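How to Budget for Your First Pair of Hand-Held Grippers

Start with the job, long before you open a catalog. If you want to record folding, twisting or making beds, you will almost always need two grippers, one for each hand, and plenty of us have happily priced one and then had to go back and ask for more money (I did this in April, and it was not a fun email to write!).

Write down the price of the pair first. My quote from Dorach came to $380 per gripper, and Velutus wanted $362 for theirs but charged $26 extra for a set of spare fingertips.
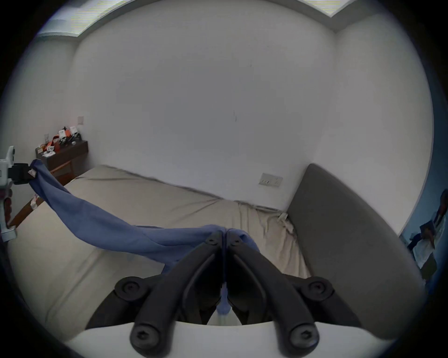
Next, add the small stuff. Spare screws, a hex key that fits them, tape for marking spots, and a few cloths you don't mind wearing out — it all adds up faster than you'd think. I keep a separate line for these so they don't nibble away at the main budget.

Then plan your room time. Set aside 3 sessions just for practice before you count on any usable recordings, and ask the seller how long replacement parts take to ship. Order your spares on the same invoice if you can, and you'll only pay shipping once.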